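Bench Four: Looking After the Hand-Held Grippers

Gallery, page 2 of 5

These pages go with the upkeep notes for the hand-held gripper pair on bench four at Trultmont. The pair is used for recording two-handed tasks, and the recordings are then used to train the arms in the Rokix cell next door. If the grippers are off, the arms learn it wrong, so the pair gets looked over in the morning and again after lunch. Brendan Keogh wrote the first version of the routine in May and most of it still stands.

Page 1 covered charging and storage. The pictures on this page go with the tracking check and the finger check. Click through to page 3 for the cable drawings.

The tracking check comes first. Wipe the dotted plates with a dry cloth, no solvent. The dots are how position gets picked up, and a smear across two or three of them is enough to make the track jump. Hold the pair up facing each other over the middle of the table, wait for both to register, then bring them together slowly and apart again. If one side drops out, turn the wrist a little and see if it returns. A side that keeps dropping out goes back to the Scanlon fixture to have its plate squared up.

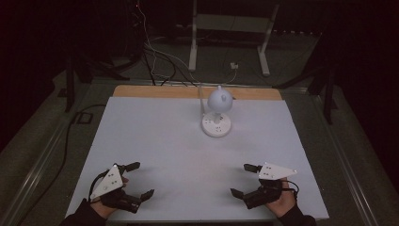

Both grippers up over the board, dotted plates on, lamp at the back.

Keep the cable loops as they are in the routine. A loop near the wrist takes the pull when you reach across. Too tight and it drags the hand, too loose and it gets between the fingers. We had 9 bad takes in one afternoon from a loose loop on the right side and ended up throwing out the whole batch.

The finger check is shorter. Open and close each gripper five times and feel for a catch near the end of travel. Look at the screws on the finger blocks and snug them by hand with the short driver. Worn pads are replaced as a pair, both sides, even when only one looks bad. Spares are in the Hutum drawer, second from the top.

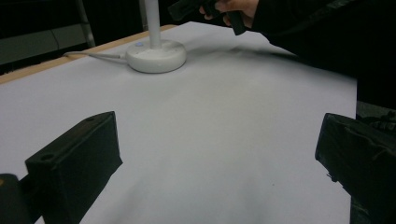 Finger alignment is judged through the gripper's own camera, with the tool held low over the table and the fingers open. We want both fingers in view, one at each side, and clear space in the middle. The lamp base makes a decent target at this distance - it is round, it sits flat, and the little light blue button gives you something small to focus on. If the button looks soft, clean the lens before touching anything else. Then close the fingers and check that they meet in the center of the view. A finger that arrives early usually means a slipped linkage, and the fix for that is on page 4.

Log the result on the bench sheet with the time and your initials. If you changed a pad or moved a plate, write down which side - left and right are as seen by the person holding them.

Next: page 3, cable drawings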